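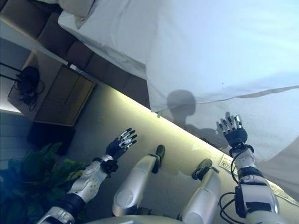

SKUKAR PUBLISHES BEDROOM HAND TRIALS, ADVISES BUYERS TO WAIT

October 20, 2025 - Skukar, which tests service robots for hotel operators, today released results from its first comparison of robot hands on made-up beds. The short version is that neither hand is ready for paid work. Both came from suppliers whose brochures promise "human-level" handling, and Skukar could not find what that phrase was measured against. Trials ran in a furnished bedroom with a padded headboard, a nightstand and light glowing along the base of the bed, conditions that a bench test leaves out. The Anau hand completed 55 percent of its pillow placements without help. The Ninau hand did slightly worse and took longer.

"We were told to expect a finished product," said Liam Fothergill, who ran the trials. "I would call it a decent prototype with a very confident sales sheet."
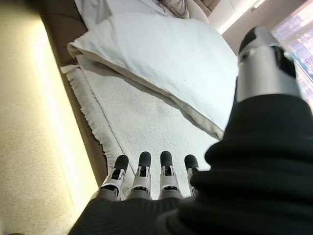

Four fingertips over the textured white blanket during the bedroom trials.

Skukar logged 3,348 grasp attempts across both hands. Fringed and nubby fabrics caused the most trouble, and smooth pillowcases the least. Swapping in a Chettiar wrist controller changed the scores by 3 points, a gap the company does not consider meaningful.

Wrist cameras were also compared with head cameras. Results favored the wrist view for the final reach and the head view for everything before it. Suppliers selling one camera as a complete answer should be asked for their data. 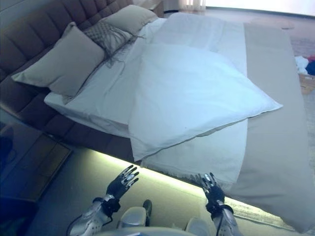 Both hands open at the side of the bed, with a white pillow on the duvet.

"Ten good minutes on video tells a hotel very little," said Haziq Yusof, who reviewed the logs. "Ask for the failures."

A second round is planned for January. The full report, including every failed attempt, is available from Skukar on request.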